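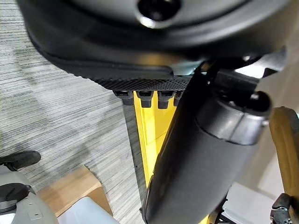
Figure 4. Yellow and black, close up.

4.2 What people called the colours

I'll admit I expected this part of the study to be dull. We'd asked 18 households in Clorkside to sort paint cards into piles and give each pile a name, and I was sure I'd get a lot of "light blue" and "dark blue". Instead I got "bus seat", "old custard" and, from one very firm grandmother, "the wrong green".

Yellow gave us the most trouble. Families who had moved over from Ferkska split it into two piles nearly every time, one for bright yellows and one for anything they thought looked tired. Families born in Clorkside kept it all together, and a few got quite cross when I asked if they were sure. Black was easier – everyone had one word for it and stuck to it, whether the card was shiny or dull.

Kinga Halász, who did the second round of visits in November, used the same cards but let people talk for 15 minutes before the sorting began. Her piles came out smaller and the names longer. I think the chat loosened people up, though she puts it down to better daylight in the kitchens she visited. We still disagree about this, and the notes from both rounds are in the appendix for anyone who wants to take sides.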